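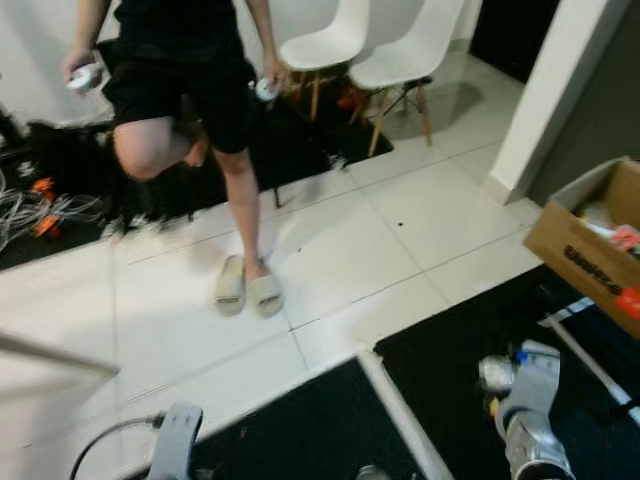 Fig. 1. Balancing on one foot, a controller in each hand.

Low Brass Methods, Handout 2
Instructor: Zoila Cabrera
Jan 28, 2019

Transposition, or why the tuba player is reading treble clef

In a British-style brass band almost everyone reads treble clef. The bass trombone reads bass clef at concert pitch and will remind you of it. Percussion reads whatever is left on the stand.

E-flat instruments (soprano cornet, tenor horn, E-flat bass) and B-flat instruments (cornet, flugelhorn, baritone, euphonium, B-flat bass) share one set of fingerings. A written C is open on all of them. A player can therefore be moved from cornet to bass in one evening, usually by a conductor who is short a bass.

Written C sounds:
Soprano cornet: E-flat, up a minor third
Cornet, flugelhorn: B-flat, down a major second
Tenor horn: E-flat, down a major sixth
Euphonium, baritone: B-flat, down a major ninth
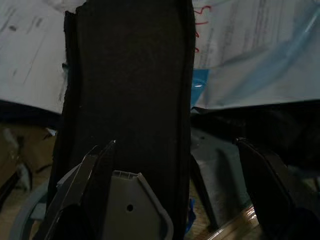 Fig. 2. Dark brown fabric with a frayed corner.

The E-flat bass sounds an octave below the tenor horn. Work out the B-flat bass yourselves. Efraín Lozano's answer from September, "low," was marked as incomplete.

For next class: write out the first eight bars of your hymn tune for tenor horn. Pencil, please. I have seen your pen work.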